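**Ticket: Gwynne cellar controller – cooling setpoint drifts overnight on red fermentation tank**

Status: closed, monitoring
Site: Ruvthorpe winery, tank hall
Equipment: Gwynne cellar controller, Vakero glycol valve, Drorgate temperature probe
Affected volume: 2,226 liters of red must on skins

**Reported**

Tank 2 runs warm overnight. The setpoint on the controller reads correctly at 6 p.m. and is higher by morning. Nobody on site has changed it. The log shows the valve closing at 1:40 a.m. with must temperature still above target. Fermentation is active, so the cap heats quickly once cooling stops.

**Checks**

- Glycol supply pressure normal at the manifold. Return line cold.
- Valve opens and closes fully on manual command. No sticking.
- Probe compared with a hand thermometer in the racking port. Readings agree.
- Controller rebooted. Setpoint held until 1:40 a.m., then changed again.
- Pump-over timer disabled for one night. No effect on the fault.

The repeat time pointed to a schedule. The fermentation program on the controller has a density step: when the must falls to a set value, the setpoint is raised to finish the last of the sugar. The trigger had been entered as 1,000, the default for new programs, and the step was set to ignore density if no reading was entered by the end of the day. Density at Ruvthorpe is taken by hydrometer and written on the tank card. It was never keyed into the controller.

**Fix**

1. Exported the program and saved a copy.
2. Changed the missing-reading behavior from "advance" to "hold".
3. Removed the density step from tank 2 until readings are entered daily.
4. Reloaded the program and confirmed the setpoint on the display.

The setpoint held for 3 nights in a row. Must temperature stayed in range and the valve cycled normally. 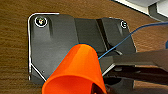 The probe was left in its original port, as its readings were never at fault. Cable strain at the tank wall is a separate item and does not affect this ticket. The dark gray plate with the angled lower corner, on the wooden tabletop, has a matte finish; use the same finish for any label backing in the tank hall – gloss labels are hard to read under the wash-down lights.

**Open items**

- Other tanks use the same program template. Check the missing-reading setting on each before the next fill.
- Cellar sheet to get a line for keying in density after the morning reading.
- Valve firmware is one version behind. No known link to this fault. Update after pressing.

Reopen if the setpoint moves without an entry in the controller log.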